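Recording drawer demos for a pick policy – the short version

Njoroge Lyimo, Nidside lab notes, October 23, 2025

Wrote this up fast for whoever records next. It covers the drawer set only: pull something out of the nightstand, or put it in. Shelf tasks have their own page.
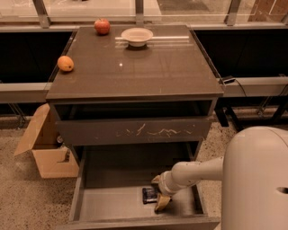

Before you start, know what you're after. One episode = one try at one task, start pose to end pose, with a line of text that says what was asked. We want 50 good episodes per object before we move to the next object. Good means usable, it doesn't mean pretty.

What you need

The robot, charged. The nightstand. Your object for the session, plus a few things for the top (fruit, a bowl, a cup, whatever is on the cart). The Tanui recorder open on the laptop. A notebook, a paper one. You'll want it.

Step 1. Set the room

Put the cabinet where the arm can reach the bottom drawer without the base rolling. Check it by hand first: drive the gripper down to the drawer floor, all four corners. If it can't get to a back corner, move the base, not the cabinet. Then leave the base alone for the block.

Leave the background as is. Boxes, cables, table legs, fine. The policy has to live with that stuff later. What you shouldn't do is tidy up halfway thru a block.

Watch the glass top. It throws back the ceiling lights and the glare slides around when the head tilts. Not a problem for a drawer task, but if you're doing a top surface pick, check the head view before you record 16 episodes with a white smear over the target. I did that. All 16 went in the bin.

Step 2. Decide the start state

Say it out loud or write it down. Drawer open or closed? Object where? Gripper where? For "take it out" episodes the lower drawer starts fully open and the upper one stays shut. Opening the drawer is a separate task with a separate label, please don't mix them.

Step 3. Check the streams

Head camera, wrist camera, joint states, gripper width. Open the Marell viewer and wave the arm a bit. If the picture lags the joints, restart the recorder. Don't try to fix it afterwards in post, the offset drifts.

Step 4. Record

Hit start. Wait one beat. Then move.

Go slower than feels natural on the way down, the drawer walls are close and a finger that clips the rim will drag the whole drawer. Straight down next to the object, then across. Flat dark things are the worst – they sit low and shiny and you can't tell from the head view how deep the fingers are. Use the wrist view for the last bit.

Close. Lift clear of the rim before you swing sideways. Set down, open, back off, wait one beat, stop.

Missed the grasp? If you can recover in one smooth move, keep going and tag it "retry". Those are useful, it's how the thing learns to recover. If you flail for a while, stop and delete.

Step 5. Change something

After every episode, move the object. Different corner, different angle. Front right, back left, pushed up against the wall. Every few episodes swap what's on top as well – shift the apple, lose the bowl, roll the mango over. Small changes are enough.

The mistake everyone makes is putting the object back in the same comfy spot. Our first batch had 500 episodes and the arm would go to the same place wether the object was there or not.

Step 6. Label while it's fresh

Plain sentence, what a person would ask for. "Take the black thing out of the bottom drawer." Vary the wording. Tags go in the Zerkex sheet: ok, retry, fail, bad_sync. Leave nothing blank. If you aren't sure between ok and retry, play it back once and pick.

Keep the fails, by the way. Seperate folder, but keep them.

Step 7. Spot check

End of the block, open five at random and watch to the end. Looking for: first frame already moving, drawer in the wrong state, hand of the operator in view, gripper width stuck at 100. Any of those, check the whole block.

Then upload, and write the block number in the notebook with your initials. Park the arm up and out of the drawer before you cut power.

Next page: closing the drawer, which needs a different grip.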